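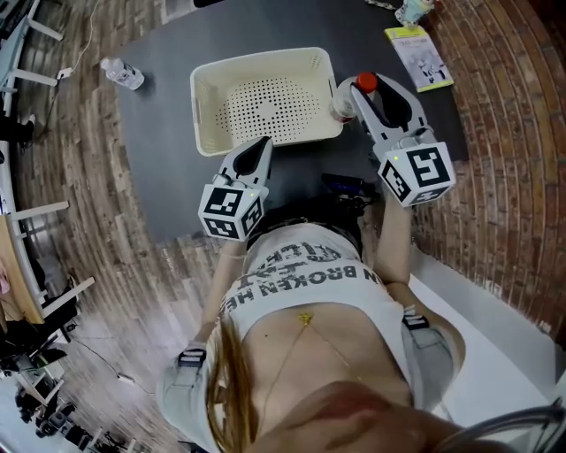 Figure 1. Hand-held grippers in use at the table. The right gripper is open around a bottle with a red cap; the left is at the edge of the basket.

Course handout: Visit to the Visholm lab

Read this before you write up the visit. The report is due at the start of the next lab session, two pages at most, typed.

What the demonstration covered

The Visholm group records people doing simple table jobs with a gripper in each hand. The recordings are then used to train a two-arm robot, which they call Nesten. The person doing the job is the operator. During our visit the job was bottles and a basket.

The operator works only through the grippers. Bare fingers are kept off the objects during a recording, so the robot is never shown a grasp it has no way to copy.

Terms you should be able to use

Marker cube - the white block on the back of each gripper, with black-and-white square patterns on it. A camera that can see the patterns can work out where the gripper is and which way it is turned.

Head view - the picture from the operator's own point of view, looking down at the table. Figure 1 is a head view. Note how the brick wall on the right bends. A wide lens does this, and it has to be corrected before any distances are measured.

Episode - one recording of one job from start to finish. The limit at Visholm is 60 seconds. Anything longer is thrown out.

Sirko - the program that lines up the head view with the gripper positions.

Notes from the talk

The bottle set had 423 episodes in it on the day we went. The group did not claim this was enough. They said that changing the starting position of the bottle and the basket matters more to them than adding more episodes of the same layout.

Clear plastic is hard for cameras. The edges are faint and whatever is behind the bottle shows through. Caps and labels are easier to find. Compare the red cap in Figure 1 with the body of the bottle under it.

A basket with slotted sides brings its own trouble, as a finger can catch in a slot.

For your report

Describe one episode in order, from the first reach to the release. Then pick one way the marker patterns could be hidden from the camera and say what you would do about it. Use the terms above.

The Fliltora reading on camera correction is optional but will help with the second part.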